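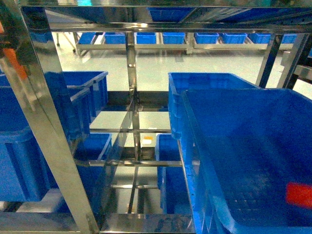 September, first full week at Doltholm

Up at half five for the early van. Cold in the unit until the heaters got going, then too warm by nine. I was on the arm until dinner and on labelling after that, so my shoulders hurt on one side only.

The target has gone up. Bellamy want 2000 good episodes of crate handling before they train again, and only the good ones count. An episode is one crate, one move, start to finish: reach, grip, lift, set down, let go. If I fumble the grip and recover, we keep it and tag it as a recovery. If I fumble and have to stop, it goes in the bin folder. I had 23 in the bin folder by dinner. Most of those were my own fault for going in too fast at the rim.

The rim is the whole job, really. The crates are all the same blue and the steel throws the blue back at you, so on the wrist view I keep steering for a reflection on a post and only noticing when the fingers are nearly on it. The last model did the same thing at Fakidgate, apparently, and went for the shine on the rack instead of the crate. I felt less stupid after reading that in the notes. I've started coming in higher and pausing for a second before closing -- it makes each run longer but I throw fewer away.

Changed the starting position every 9 episodes, as the sheet says. It is easy to let that slide when a run is going well. I did let it slide once, late in the morning, and had to mark the whole batch as one position, so it's worth less than it should be. Wrote it down so that I can't pretend otherwise. 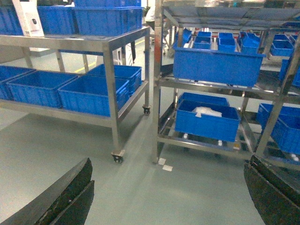 Wrist view with the fingers open, cart on the left and the tall rack on the right.

After dinner, labelling. The Zadener software has a new version and the shortcut keys have moved again. I closed the window 2 times when I meant to mark a grip. Nothing lost, as it saves by itself now, but I said a few things out loud.

The argument of the afternoon was about what to do with crates that have something in them. There is one on the rack with a crumpled plastic bag inside. I said leave it, a real storeroom is full of that sort of thing and the model may as well learn it. The other view is that we get the empty ones right first and put clutter in later as its own set. We are waiting to hear from Bellamy. Until then I put "contents" in the notes field by hand, which is slow.

Also asked for a stool at the arm station. I have asked before.

Home by seven. Soup, bath. Tomorrow I start on the lower shelves, and I am not looking forward to the angle.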